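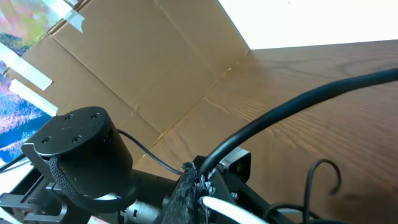

Projects > Grorkutdale Chores > Data > README

Print this page | E-mail this page

# Grorkutdale Chores, tabletop set

Welcome, and thank you for reading the README before downloading, which puts you ahead of where I was when I started working with other people's data. This is a collection of short recordings of a small robot arm trying to do the sort of jobs that pile up in a house or at the back of a shop: folding a dishcloth, sorting screws into cups, putting lids on jars, wiping up crumbs, pairing socks. It was made by our little group in Grorkutdale, with a good deal of help from the repair shop in Zotstead, where the shop-floor half of the tasks comes from.

The question behind it is one that everybody's aunt asks as soon as she hears the word robot, namely whether the thing can do the dishes yet. We wanted to be able to give an answer with some recordings behind it. The short version is "some of it, slowly, on a good day." The longer version is the rest of this page.

Last updated 22/05/2022.

## What is in the set

There are 2584 episodes across 16 tasks. An episode is one attempt at one task, from the moment the arm leaves its resting pose to the moment the operator calls it done or calls it off. Every task has at least 100 episodes, and the easier ones have a good many more, for the plain reason that they were quicker to record and more pleasant to sit through.

The tasks fall into 4 families:

- **Cloth.** Folding a dishcloth in half, folding it again, pairing socks, hanging a hand towel over a rail.
- **Kitchen.** Lidding jars, stacking plastic bowls, moving spoons from a rack to a drawer tray, setting a mug upright.
- **Shop floor.** Sorting screws by length, putting washers on a peg, closing a parts box, handing over a small wrench.
- **Tidying.** Wiping crumbs toward a dustpan, dropping wrappers in a bin, standing books up between bookends, coiling a short cord.

Each episode folder holds the camera video, the joint positions, the gripper opening, a plain text file with the instruction as it was given, and a one-word outcome. The outcomes are `done`, `partly`, `failed` and `stopped`. Please do read the section on outcomes before you turn them into numbers, as `partly` covers a lot of ground.

## The setup

Everything was recorded on a wooden tabletop with a cardboard panel standing behind it. The panel has landscape prints fixed to it with masking tape. If you train on this data and your robot later behaves oddly in front of a bare wall, the prints would be the first thing I would look into. We kept them in every session so that the background would at least be the same kind of busy throughout, although the cardboard has picked up more creases as time went on.

The arm is black, and so are most of its cables, and you should expect to see them. The camera that made the videos rides near the gripper and looks out past the hardware, so cables cross the view in a good share of the episodes, sometimes right over the part of the table you care about. The horizon is seldom level either. We talked for a long time about whether to rotate the videos before release and in the end we left them alone, as every group we asked wanted them rotated differently.

Some of the gripper parts are 3D-printed, and they are not pretty. We replaced pieces when they wore out, and the new ones came off the printer a touch different from the old ones. The file `hardware_notes.txt` lists every swap by episode number. The cloth tasks are the most sensitive to this, because a rough fingertip holds a dishcloth a good deal better than a smooth one does.

## How the episodes were recorded

An operator drove the arm by hand through a second, matching arm, watching the table directly. Nothing in the main set was done by the robot on its own. There is a smaller folder called `policy_runs` in which a trained model was in charge, and those are the recordings to look at if what you want to know is how far along the machines are.

Operators were asked to work at a comfortable pace and to carry on after a fumble if the task could still be saved. We are glad we did it that way. A dropped sock that gets picked up again is worth more to a learning system than one more perfect sock — or so we believe, and you are welcome to test it. Recoveries are flagged in the file `recoveries.csv`, with the start and end of each one.

The shop-floor tasks were worked out in Zotstead and then recorded back in Grorkutdale on the same table as all the others. The shop gave us a mixed tin of screws, and we used it as it came, bent ones included. Anybody who has swept up at the end of a working day will recognize the contents.

## So can it do chores yet?

I promised a longer answer. Going by `policy_runs`, the model is dependable at stacking bowls and dropping wrappers in a bin. Those are jobs where being off by the width of a finger does not matter, and where the object more or less stays put after you let go of it. It is fair at spoons and books. It sorts long screws from short ones quite nicely as long as they lie apart from one another, and then goes to pieces when two of them are crossed.

Cloth is where things get humbling. The first fold of a dishcloth often comes out fine. The second fold has to begin from wherever the first one ended, and a cloth can end up in so many shapes that the model seems to meet a new one every time. Pairing socks works when the socks are very different from each other. Hanging the towel over the rail has worked often enough that we kept the task in, and seldom enough that I would not invite guests to watch.

Jar lids were the surprise for us. Setting the lid on top is easy. Turning it is hard with one arm, as the jar wants to turn too, and a person does this with the other hand without ever thinking of it. We ended up defining the task as setting the lid flat on the jar, with no turning, and the older instruction files that still say "close the jar" should be read that way.

Speed is the other half of the answer. A person doing these jobs would be finished and on to the next thing while the arm is still lining itself up. For a shop that could leave it running overnight with a tray of washers, slowness may be perfectly all right. For a kitchen with supper coming, I doubt it. I would say the washers are close, the bowls are close, and the laundry is a long way off, and I would be happy to be wrong about the laundry.

## About the outcome labels

`done` means the operator judged that the end state matched the instruction. `failed` means it didn't, and the attempt ran to its end. `stopped` means somebody pressed the button, usually because a cable had snagged or an object had left the table. `partly` means that some of the work was finished, and for tasks with several objects it can mean anything from one screw to all but one. If you need something finer, the screw, washer and spoon tasks have a per-object count in the same file. The cloth tasks have no such count, and we never did find a fair way to say how folded a cloth is.

A second person went over the labels for the kitchen and cloth families. The shop-floor and tidying labels have been looked at once only, so please be a bit gentler with conclusions drawn from those.

## Known problems

- The gripper opening drifts over long sessions. Corrected values are in a separate column, and the raw ones were kept.
- In the cord task, the cord being coiled and the robot's own cables are easily confused, by models and by people. We should have bought a brightly colored cord.
- Brightness changes between sessions, and the area beyond the cardboard can wash out to white.
- One batch of tidying episodes has its instruction files shifted by one. The fix is in `patch_tidying.txt`, and it is not applied by default.
- Everything was done on one table by one arm. Please don't expect it to carry over to your counter without some recordings of your own.

## Splits and loading

The suggested split goes by session, so that the same afternoon never lands in both training and test. Please keep to it if you mean to compare results. Splitting at random by episode gives much rosier numbers, and we fell for that ourselves for longer than I care to say. The Zelutby loader reads the folders as they are. Ferraro users will need to run the small conversion script first, and should leave themselves plenty of disk space — it makes a full copy before it cleans up.

## Use and thanks

You may use the set for research and teaching, and you may pass it along with this README attached. Please don't use the outcome labels to advertise a product as able to do housework. Corrections are very welcome, particularly for the tidying labels, and we plan to gather them into a new release in December. Our thanks go to the shop in Zotstead for the tin of screws, which they have told us we may keep.

Print this page | E-mail this page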